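Sprechzettel: Was im Moor passiert, wenn man es in Ruhe lässt
(Mittwoch, Saal 2, bitte langsam reden!)
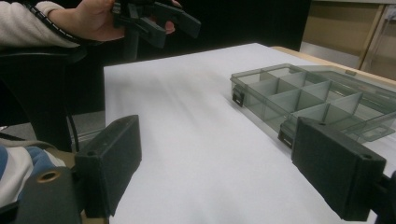
Also, guten Abend erst mal, schön, dass ihr da seid. Ich fange mit einer Frage an: Wer von euch ist schon mal im Moor stecken geblieben? (Hände abwarten.) Ich schon, bis übers Knie, und der linke Stiefel liegt da heute noch.

Das war in Hurville, im Juli, mein erster Tag bei Alasdair Ogilvie. Er hat mich rausgezogen, gelacht und gesagt: »Gut so, vor acht Jahren wärst du da trockenen Fußes drübergelaufen.« Damals war die Fläche nämlich ein Acker mit Gräben, 40 Hektar, und im Sommer hat es gestaubt wie auf einem Bauplatz.

Dann die Gräben. Wir haben sie mit Torf und Brettern zugemacht, den letzten oben am Kateck, und danach haben wir gewartet. Ganz ehrlich, das Warten war für mich das Schlimmste! Zwei Winter lang sah es einfach nur nach Matsch aus, und die Leute im Dorf haben mich beim Bäcker gefragt, ob das so bleibt.

(Pause, Wasser trinken.)

Im dritten Frühjahr kam das Torfmoos, erst ein paar grüne Polster am Rand, dann immer mehr, und mit ihm der Sonnentau. Ich hab auf dem Bauch gelegen und Fotos gemacht, bis der Akku leer war. Und abends die Bekassinen – das Geräusch mache ich jetzt NICHT nach, auch wenn jemand bittet.

Überleitung zu Skumeck: gleiche Idee, viel schwieriger, weil da noch 90 Kühe stehen. Von Bauer MacAulay erzählen, der erst dagegen war und jetzt selbst die Pegel abliest. Danach Fragen.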